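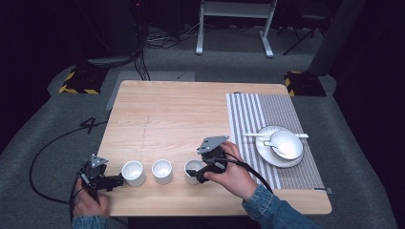 白い筒形のカップは、テーブルのどのあたりに並べると使いやすいですか。

手前半分に、横一列で並べるのが使いやすいです。奥に寄せると注ぐときに腕が伸びきってしまうし、縁ぎりぎりだと肘が当たります。カップ同士のあいだは、指が楽に入るくらい空けておきます。

というわけで、白いカップの話です。前にもマグの話を書いたのに、また器か!と思われそうですが、今いちばん書きたいのがこれなので書きます。

うちの白いカップはBrundaというシリーズのもので、1個912円でした。まっすぐな筒形で、つるっとした艶のある白。柄なし、ロゴなし。買うときは隣にあった灰色のざらっとしたのとかなり迷って、売り場を2周して、いったん文房具のほうまで行って、また戻ってきて白にしました。灰色もよかったんですよ。よかったんですけど、うちのテーブルの色を思い浮かべたら白のほうが並んだ姿が見えた気がして。

テーブルは4月にBirowで買ったものです。明るい色の木で、松っぽい木目がすっと入っていて、角が丸い。天板の縁が薄めなので、部屋に置いたときに重たい感じがしません。届いた日はうれしくて、意味もなく角をなでていました。前の机は角がとがっていて、通るたびに太ももをぶつけていたので、この丸さは本当にありがたい! 床は灰色のカーペットのままなんですが、木の色が明るいとそれだけで部屋の下半分がふわっとします。

で、この天板に白いカップを置くと、すごくいいんです。木の黄色っぽさが白をちょっとあたたかく見せてくれて、白のほうは木目をくっきりさせてくれる。艶のあるカップは光を拾うので、朝と夕方で顔が違います。朝は縁のところが細く光って、夕方は胴のほうに窓の明かりがぼんやり映る。カップの中は影になって暗く見えるから、上から見ると白い輪っかが並んでいるみたいで、それも好きです。

ひとつだと「置いてある」感じ、2個だと「誰か来る」感じ、3個になると急に「並んでいる」感じになります。これ、伝わるでしょうか。食器って数で雰囲気が変わりますよね。3個だと真ん中が決まるからなのか、まっすぐ並べたくなります。定規で測ったような列にはしません。だいたいまっすぐ、くらいがちょうどいい。ぴしっとしすぎるとお店の棚みたいで落ち着かないので。

筒形のいいところも書いておきたいです。

まず、注いだ量がわかりやすい。口が広がったカップだと、上のほうに来た途端に量がどんどん増えて、気がつくと思ったよりたくさん入っているんですが、筒形は下から上まで同じ太さなので、半分のところがちゃんと半分です。わたしはミルクを165ml入れるのがお気に入りで(多すぎず、飲み終わってもまだ少し欲しいくらいの量)、最初の一週間だけ計量カップで量っていました。今は内側の影の具合を見て止めています。試しに量ってみたら、ちょっと少なかった日がありました。まあ誤差です。

それから、持ち上げ方がいろいろあるところ。胴を手のひらで包むように持つのがふつうですが、中身が空のときは縁をつまんで動かすことが多いです。片づけのときなんか、左右の手で1個ずつ縁をつまんでひょいと運ぶのが早い。ただ、口をつけるところなので、これから使うカップは胴を持つように気をつけています。あと、艶のある白は指のあとが意外と目立ちません。くもったグラスみたいに気になることがないので、ここは灰色のざらざらより楽かもしれないです。比べたわけではないんですけど。

逆に、筒形で困ったのが洗うとき。底の隅っこにスポンジが届きにくいんです。丸い底のカップは勝手にスポンジが沿ってくれるのに、筒形は底と壁の境目がきゅっと角になっていて、ココアを飲んだあとなんかは茶色い輪が残ります。柄のついたスポンジを買い足しました。先が小さめで、ぐるっと回すと隅に当たるやつ。それ以来、輪は出ていません。

茶渋のほうはもう少し手ごわいです。Zhongというお茶屋さんの烏龍茶をよく飲むんですが、これが色もしっかり出るお茶で、白いカップだと二、三日でうっすら色がつきます。わたしは重曹を少しだけ湿らせて指でなでる派です。ごしごしはしません。艶が落ちるのがこわいので。週末にまとめてやると気分もすっきりして、並べて乾かしているあいだ、何度も見に行ってしまいます(見に行ったところで何も変わらないのに)。

高台の話もしておきます。高台というのはカップの底の、テーブルに当たる輪の部分です。ここは釉薬がかかっていないことが多くて、触ると少しざらっとします。新しい木の天板にこれをずずっと引きずると、細い傷がつくんですよ……。4月にやりました。届いて三日目に。別のマグでしたけど、悲しかった。

なので、新しい器を買ったらまず底を指でなでてみて、引っかかるところがあったら耐水ペーパーの1000番で軽くこすります。水をつけて、円を描くようにくるくると。力はいりません。終わったらよく洗って粉を落として、乾いたらもう一度指で確認。最初に試すときは目立たない器からどうぞ。わたしはいきなりお気に入りでやって、無事でしたが、ずっとひやひやしていました。

天板のほうは、コースターを敷くかどうかでまだ迷っています。せっかくの木目なので直接置きたい。でも輪じみはいやだ。今のところ、冷たいものは布のコースター、空のカップと常温のものは直接、という決まりにしています。熱いものは日によります。急いでいるとそのまま置いて、あとで慌てて持ち上げて、天板に白いくもりが出ていないか斜めから確認する。だったら最初から敷けばいいのに、と毎回思います。

11月9日(土)は朝から家にいて、Betanoの豆でコーヒーを淹れました。ここの豆は近所の店で量り売りしているもので、深煎りのほうを粗めに挽くと、甘い匂いが台所からこっちの部屋まで届きます。同じコーヒーを、いつもの厚手のマグと白い筒形のカップに分けて飲んでみたら、白いほうがすっきりした味に感じました! 口に当たるところの厚みのせいなのか、色が見えるせいなのか、気分なのか。もう一度マグに戻ったら、やっぱりこっちはまろやか。器で味が変わるっていう話、前は話半分に聞いていたんですけど、自分でやるとちょっと感動します。紅茶でもやってみたい。ほうじ茶でもやってみたい。きりがない。

飲み物以外にも使っています。

茶碗蒸し風の卵プリンを作ったら、これがかわいかったです。白のまっすぐな壁に黄色がきれいに入って、スプーンを縦に入れると底まで同じ幅でついてきます。蒸し時間は小鉢のときより長めにしました。深いぶん真ん中に火が通るのが遅いみたいで、最初の回は真ん中がとろとろのスープでした。それはそれで食べました。

ポタージュもいいです。かぼちゃの日は特に。浅いスープ皿だとすぐ冷めるのに、筒形だと最後のほうまで温かいまま。上にクルトンを浮かせると場所が狭いぶん山盛りに見えて、ちょっと得した気分になります。

ペン立てにもしてみましたが、これはやめました。ペンを入れると縁に当たる音がカチャカチャ響くのと、なんとなくカップに悪い気がして。カトラリー立てのほうは続いています。スプーンとフォークを柄を下にして入れておくと、人が来たときにそのままテーブルに出せて便利です。

しまい方はまだ決まっていません。重ねると内側に高台の跡がつきそうで、今は食器棚の二段目に一列に並べています。結局ここでも一列。あいだに薄い布を挟めば重ねられるよ、と前の記事のコメントで教えてもらったので、手ぬぐいの端切れを切ってみたんですが、切った端がほつれてカップの中に糸くずが落ちる。縫えばいいんですよね。縫います、そのうち。

そういえば、同じシリーズでひと回り小さいのが出ているのをお店で見かけました。エスプレッソ用なのかな、手のひらにすぽっと入る大きさで、これがまたかわいい。棚に余裕がないので見るだけにして帰ってきたんですが、帰り道ずっと、二段目の左端をあと少し詰めれば入るんじゃないかと考えていました。醤油差しの場所を動かせばいけると思います。明日ちょっと測ってみます。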